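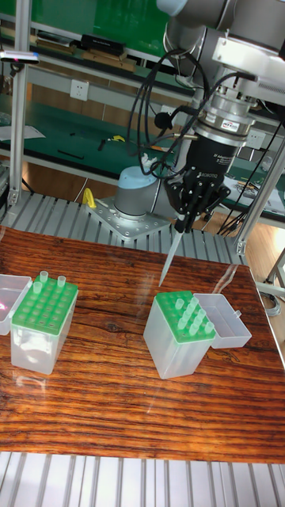

Setting up the tip-transfer cell from cold

If you've ever tried to get an arm to lift a pipette tip out of one box and drop it into another, you'll know how fiddly it gets. The holes are small, the tips are long and bendy, and the boxes slide if you so much as breathe on them. It is also one of the most satisfying jobs on our bench once it runs well, and I still stop to watch it!

These are the steps we follow on the Tanduvance cell after it has been switched off, moved or knocked. Allow yourself a full morning the first time. After that it goes quickly.

What you need

Two tip boxes of the same type, with lids
A handful of tips you don't mind bending
A hex key set and a soft cloth
A pencil and some low-tack tape
The cell laptop with the Piven control program on it

1. Check the base

Start at the bottom. With the power off, go round the bolts on the base plate and then the fixings that hold the rails. Nip up anything that moves, but don't lean on the key. A base that shifts by a hair will give you a miss at the fingertips, and you'll spend hours blaming the software (I have).

2. Dress the cables

Turn the power on and jog the arm by hand to the far left, the far right and the lowest point over the table. Watch the cable loops at the wrist all the way. They need enough slack to follow the last joint through its full turn, and they mustn't hang low enough to brush a lid or catch on the fingers. If a loop pulls tight, let out a little more cable and tie it again further back. Don't tie it close to the sensor, or the sensor will feel every tug.

3. Zero the force sensor

Leave everything on for 35 minutes before you do this. The readings drift while the sensor warms up – go and have a cup of tea. Then hold the gripper open and empty, pointing straight down, with nothing touching it, and press Zero. Wait a few seconds and look at the numbers again. If they wander, check the cables once more.

4. Place the boxes

Wipe the table first. Put the source box on one side and the target box on the other, with a clear gap between them so the fingers can come down without hitting a wall. Fold each lid outwards, away from the gap. A lid left facing inwards is the single most common cause of a stopped run here.

Pencil round the base of each box, then fix it with a short strip of tape on two sides. Shiny tables like ours need the tape, as the boxes skate about on them.

5. Teach the corners

In Piven, open the Boxes page and choose the source. Bring the arm over one corner hole, lower it slowly and save the point. Do the same for the corner diagonally opposite. The program fills in the other holes for you, which feels a bit like magic the first time. Repeat for the target box.

Then send the arm to a hole in the middle of each rack as a check. If it's out by more than half a hole, teach the corners again. Don't be tempted to nudge the middle point on its own.

6. Set the grip

Start with the lowest grip setting and work up. You want the tip held firmly near its wide end, without being squashed out of round. Ours is happy with a value of 948 on the Yazdani settings sheet, but yours will depend on your fingers, so treat that as a place to begin.

Keep the speed at its slowest for now. Long tips swing, and the narrow end needs to be still before it goes anywhere near a hole.

7. Move a few tips

Load only a few tips, spread about the rack, and run them one at a time with your hand by the stop button. Keep your other hand well out of the way. Look for:

Tip leans as it lifts: the gripper is off centre, go back to step 5
Tip slips: raise the grip by one notch
Arm stops above the hole: zero the sensor again
Box lifts with the tip: more tape

Once all of them go across cleanly, bring the speed up by one step and try again.

Looking after it

Wipe the fingertips every day with a dry cloth. Check the corner points once a week, and the base bolts every 4,000 moves. Throw away any tip with a bent end, even if it still fits the rack. The Avodero log sheet lives in the drawer under the laptop; write down the grip value each time you change it, along with which boxes were on the table.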